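Kilholm Community Help > Automation & Robotics > Safety and shop practice

What should the house rules be for a two-arm bench that people keep reaching into?

Posted by Hanneke Verstraete in June, viewed 341 times

Hi all! I got handed the job of writing the rules sheet for our bench at Stovholm and I'm a bit stuck, so I figured I'd ask people who've done it already. We run two tabletop arms facing each other over a wooden top, and the job right now is cloths. Pick one up, put it in a plastic bin, take it out again, mix up the pile, go again. Very glamorous, I know.
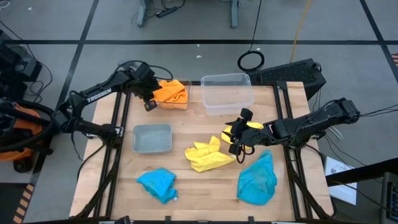
Photo: Hanneke Verstraete, Stovholm bench log

The arms are small and they're not fast at the settings we use, so everybody has gotten really relaxed around them. That's my worry. I've seen people lean in to fix a crumpled cloth while the arms were still live, and last month I did it myself (I had coffee in the other hand, please don't tell my boss). We have an emergency stop, we have tape lines on the carpet, and we have a sheet on the wall that says "Be careful around the robots," and that's all it says.

My draft so far has three things in it. Hands stay outside the rails while the arms are enabled. Whoever is running the arms calls out "live" and "clear." And anything that isn't part of the task comes off the top before a run. That last one is where the arguing started, over the cleaning spray. We wipe down a lot, so half the team wants the bottle within reach at the back corner and the other half wants it gone for good. I can see it both ways. Same fight about the bins really, because one person likes them lined up along the back and the next person shoves them wherever.

Also, do I need to follow an actual standard for something this small? I tried reading one and fell asleep on page nine. If you have a sheet that people really follow, I'd love to know what's on it and how long it is!
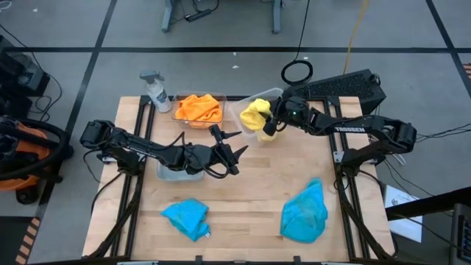 Ewan Pryor
I'd start with the standard part, since that's what kept me up when I did ours. Look at ISO 10218 for the general thinking, even if your arms aren't industrial ones, and check what your employer and your local rules require, because a help site can't tell you that. What I took away from it was to do a risk assessment of the whole setup. Arms, grippers, whatever they're holding, the table, the cables, where people stand. I wrote ours in an afternoon with a spreadsheet and the person who uses the bench most, and it was way less painful than I'd feared.

On hands, be stricter than your draft. Ours says nobody reaches in until the operator has stopped motion AND said "clear" AND the other person has said it back. It feels silly for the first few days and then you stop noticing. Pay attention to pinch points too — a slow arm can still fold up on a finger at the elbow.

Write down what a stop does on your particular arms. Some small ones go limp when the power is cut, and if one is up over the table at that moment it comes down. We found that out on an empty table, thankfully. Our sheet now says to park the arms low before switching off whenever you have the choice, and if it's an emergency, hit the button and forget about parking.

The spray bottle goes on a shelf. Liquid next to motors and connectors is a bad mix, and a gripper closing on a trigger is a mess I don't want to mop up. Wipe down between runs with everything off and let the top dry.

Hanneke Verstraete
Thank you, this is so useful! The say-it-back thing is going in today. I've lost the bottle argument, haven't I. One thing I should have asked the first time: what about guiding an arm by hand? We do a fair amount of that, one person moving things and somebody else at the keyboard, and a flat "no hands inside the rails" just doesn't fit that kind of work. People will ignore the whole sheet if the first line is impossible.
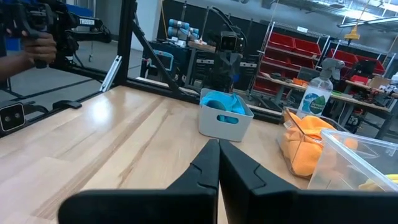

Gaétan MacLeod
Make it two modes with two sets of rules, that's how we settled it at Clostudus. Running mode, no hands, no exceptions. Guiding mode, hands allowed on the arm, but the person touching it is the boss. Only they can say go, and the one at the keyboard doesn't start any programmed motion until the hands are out and they've heard "clear." Keep the other arm parked or disabled unless you need it. And put the stop button where the hands-on person can hit it without stretching. Ours was on the keyboard side for ages, which was dumb.

Couple more that earned their place on our sheet:

Hair tied back, lanyards off, sleeves pushed up.
Look at the cables at every shift change, mostly where they bend at the joints. If one is rubbing, stop and fix it.
Cords on the floor get routed away from where people walk.
Any bump gets written down, even if it didn't hurt. We had 42 entries in the first year and most were boring, but the boring ones are how we spotted that folks kept knocking into the same corner.

Bin positions I'd leave off the safety sheet completely. Put those in the task notes. If you mix the two, people start treating the safety lines as optional as well.

Réjean Lévesque
just buy a fence

Ewan Pryor
Réjean, they guide the arms by hand, so a fence alone won't cover it. Barriers or a light curtain for running mode could be worth a look though, if the assessment points that way.

Hanneke Verstraete
Okay, new version is one page, two modes, big type. I read it out at our morning meeting and the only complaint was about the lanyards. The bottle lives on the shelf now. I'll post the text once we've used it for a few weeks and crossed things out.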